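Can a Machine Do Your Chores Yet? Workshop and Kitchen Tips from Leonora Yap

Filed under: Home, Shop Floor, Small Repairs
Updated February 25, 2023

Readers keep writing to ask whether it is time to buy a machine for the dull jobs. Cleiton Leite wants one for dishes. Dalva Rangel runs a small frame shop and wants one to put tools back on the shelf at night. The short answer for both is no, with some exceptions for floors.

Floors

A robot vacuum is worth having if your floors are mostly hard and mostly clear. Pick up socks, phone chargers and anything with a fringe before you start it. Empty the bin after every run and cut the hair off the brush once a week with small scissors. Wipe the sensors with a dry cloth. Do not use glass cleaner on them.

A thick rug will stop some models. Roll it up or block it off.

Dishes

The dishwasher is still the best kitchen machine you can own, and you still have to load it. Arms that load dishes exist in labs. They are slow, and they do best with plates they have handled before. Wet glasses are hard for them.

If loading is what you hate, keep one kind of plate and one kind of bowl. It goes faster for people too.

Laundry

Washing and drying were solved long ago. Folding was not. Cloth changes shape every time it is picked up, and a machine has to find the corners again. Kátia Falcão timed herself on a basket of towels in December and finished in 9 minutes, with the radio on. I would not wait for a robot to beat that. 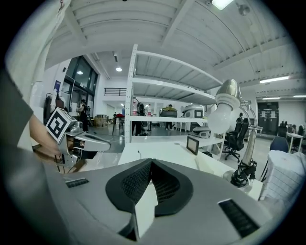 Tidying shelves and benches is the chore I get asked about most by people with a shop. It sounds easy, because a person does it without thinking: pick up the thing, find the gap, set it down. A machine has to tell the thing from what is behind it, and open shelving makes that harder. On a white metal rack with perforated uprights, you can look right through the gaps to people standing on the other side. Cables are worse, and a coil of black ones around the foot of a desk lamp is the sort of job I would still give to a person. Shiny things, like a chrome lamp with a polished shade, give cameras trouble as well.

What you can do now is set up the bench so that putting away is quick for anybody:

Give each shelf one kind of item and label the front edge in large letters.
Tie spare cable with a hook-and-loop strap and hang it up.
Keep the front few inches of the desk clear.
Put heavy boxes on the low shelf.
Leave the chair pushed in - it matters if you run a floor robot overnight.

Lifting and carrying

Carts that follow a set path work well in big warehouses with smooth floors. In a small shop the door sills and hoses get in the way. Reinaldo Arruda tried a used Morko cart in his cabinet shop for 2 weeks and sent it back. It stopped at every offcut on the floor. He bought a plain hand cart from Gillies and put better wheels on it.

Windows and gutters

Window robots do a fair job on large flat panes. Clip on the safety line every time. They leave the corners dirty, so keep a cloth handy. For gutters, I still use a scoop and a bucket, with a second person holding the ladder.

Next month: sharpening kitchen knives, and how to get old glue off a clamp.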